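Everyone keeps telling me to buy the Prelora desk organizer. 55 dollars for a tray with 9 slots. I have doubts.

The pitch is that clutter costs you hours. Their page says 1,120 people "reclaimed their mornings." Reclaimed them how? Who checked?
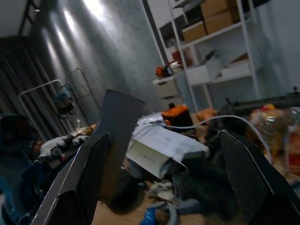 My other problem with the tidy-desk crowd is that they never plan for paper. Slots are fine for pens. Curled, creased pages like these won't stand up in a slot, and I doubt a nicer tray flattens them.

Tried the Konance app too. It wanted me to log 201 items before it would suggest a single shelf. I quit at the cables.
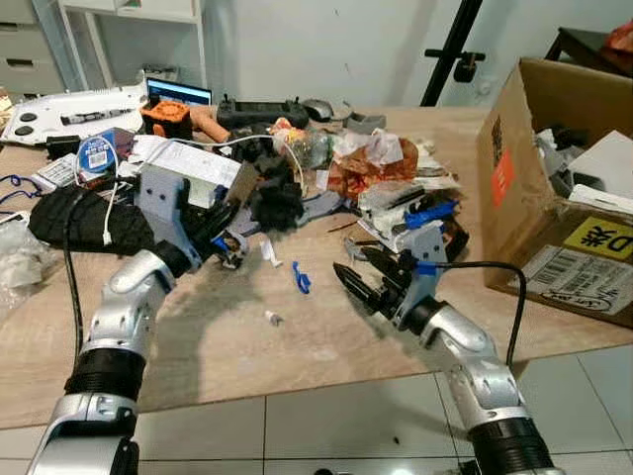
One black glove, one blue lanyard. Which slot, Prelora?

Keeping my 55 dollars for now. If you've had one of these trays for over a year and still use it, tell me. Launch week reviews don't count.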